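Chapter 3
Who Gets to Call It a League?

I got into sports governance by accident. I was keeping score for the Plurnstead rowing club, somebody quit, and suddenly I had a vote on which crews could race for the regional title (and a very full inbox!). So let's start with that vote, and with my friend Hanna Chmielewska, who thought I got it wrong and still does.
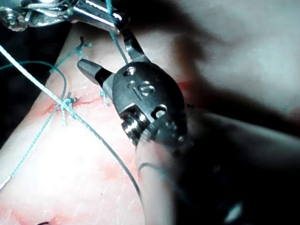

PLURNSTEAD, September

Bumwood wanted in. They had over 500 members, a decent boathouse and a coach, Folasade Ekpo, who could talk the paint off a wall. What they didn't have was a full season of results, and our rule book asked for one. I voted no. Hanna voted yes, and we argued in the parking lot until dark.

Keep both votes in mind as you read. We'll look first at who writes entry rules, then at what clubs can do when they lose. Key terms: charter, seeding, appeal.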